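Trullcombe Tidy-Up: data card and read-me
Can a machine put the toys away yet?
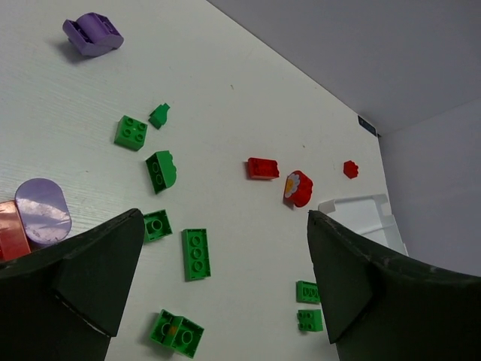
Anyone who has tidied up after a small child knows the job I mean. It's dull, it has to be done again tomorrow, and you can do it with half your mind on the tea. That last part is what drew us to it. A chore that a tired grown-up can manage without thinking turns out to ask a great deal of a pair of gripper fingers, and we wanted a set of recordings that would let people find out how much.

So this is Trullcombe Tidy-Up, a collection of 900 recorded attempts at picking up chunky toy building bricks from a table and putting them where they were asked to go. It is kept by the Skoseck household robotics group and grew out of an earlier, much smaller set called Nijs, which some of you will have used and (fairly) grumbled about. Please read this page before you train anything on it. It's a bit long, but it will save you an afternoon.

What the chore is

Bricks are tipped out on the tabletop and left more or less as they fall. The arm is given one of 3 instructions: clear the table, gather one colour, or fetch one particular piece. An attempt ends when the instruction has been carried out, when the operator calls a stop, or when the time allowed runs out. We don't straighten the bricks first. They land on their sides, upside down with the hollow part showing, or still clipped to a neighbour, and we have left them that way because that is how they are found on a living-room floor.

We chose the big bricks made for little hands. Small ones are a different problem altogether and we'd like to come to it one day, but it seemed wise to walk before running. Don't let the size fool you, though. A plain square brick with its studs up is about as kind an object as a gripper can hope for. Turn the same brick over and there are thin walls and a hollow middle, and a fingertip that comes down slightly wrong will catch the rim and flip it. The flower-shaped pieces, with their bumpy edges, give two fingers very little flat surface to press against. Flat plates have hardly any height to hold.

How it was recorded

All of the attempts were made at one bench, on a white tabletop with pale grey walls behind it. The camera is a small one at the wrist, so it travels with the fingers and they are nearly always in view. This is lovely when the fingers are close to a brick and rather less lovely when the brick you want has gone behind one of them. There is no overhead view in this release. We know that several people asked for one, and Kuklow (our next set) should have it.

There are 2 kinds of attempt. In the first, a person steers the arm throughout, using a pair of hand controls. In the second, a trained policy does the work and a person steps in only when it gets into a muddle. Each attempt is marked with its kind, and where a person stepped in, the moment is marked too. Please don't mix the two without looking at those marks. The people are smoother and a good deal more impatient, and a model trained on both at once tends to pick up the impatience first.

What you get with each attempt

The wrist video, the joint positions of the arm, the opening of the gripper, the instruction in plain English, and a result. Results are given as done, partly done or not done. "Partly done" covers a lot of ground, I'm afraid, from one brick left behind to one brick picked up. There is a notes field as well, which the operators filled in as they liked. Some wrote a paragraph and some wrote "no". I have corrected the spelling and left everything else alone.

So, can it do the chore?

Some of it. I'd rather say so plainly than leave you to work it out from the files. With bricks spread well apart and a single piece to fetch, the policy is dependable enough that watching it becomes a little boring, and I mean that as praise. Gathering one colour goes well until two pieces of that colour are clipped together, at which point it will sometimes carry the pair and sometimes pull at one half with great determination. Clearing the whole table is still hard going. It is slow, it leaves the awkward pieces until the end, and pieces lying near the walls are often nudged further in.

Would I have it in my own front room? Not yet. A child could clear the same table in far less time, supposing the child could be persuaded, and the child would also know to look under the sofa. But it gets better each time we go back to it, and the failures have become more interesting, so we're carrying on.

Known problems

The lighting hardly changes from one attempt to the next. A model trained only on this set may be upset by a sunny window.

Shiny pieces catch bright reflections, and in a few attempts the policy reaches for the reflection.

In 3 of the recording sessions the gripper opening was logged slightly behind the video. The sessions are listed in the changes file, with the correction to apply.

The fingers picked up scuffs as the work went on. We didn't replace them partway through, so late attempts show more wear than early ones.

Using it

The set is free for research and teaching. If you'd like to put it into something you sell, write to us first and we'll most likely say yes. Corrections to the labels are very welcome, particularly for "partly done", and should be sent through the issues page with the attempt number in the title. New colour labels were added in July, so if your copy is older than that, please fetch it again before reporting anything to do with purple and lavender.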